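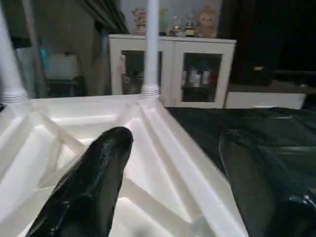 The white plastic stool, legs in the air, ribs on show.

I have never trusted a plastic stool. My aunt had one in her bathroom that folded under my cousin, and that was enough for me. So when Kaede Uchida told me I should quit complaining about my wobbly step stool and get one with screw-in legs, I said sure and did nothing until January.

Then I bought one from Carrillo, the discount place, for 34 dollars. The tag promised it would hold up to 500 pounds. Says who? I've read enough tags in my life to know they get written by someone who wants the thing gone from the shelf.

Before I stand on anything I turn it over. The top of a stool tells you nothing, they all look fine from the top. Underneath, this one has ribs running at angles and struts going out toward the corners, with shallow panels between them. The legs go into ringed collars. It's more structure than I expected, I'll give it that. Whether the ribs are there for strength or to save on plastic, I couldn't tell you.

What bugs me is the legs. A tube is a tube. I gave each one a hard twist and 2 of them had a little more turn in them, which I didn't love. I've tightened them and I'm going to check again in 6 weeks.

Kaede says I'm being ridiculous and that hers has been fine for years. Maybe so. Hers mostly holds a fern. For now mine is allowed to hold a laundry pile, and I'm still using the wobbly one for the top shelf.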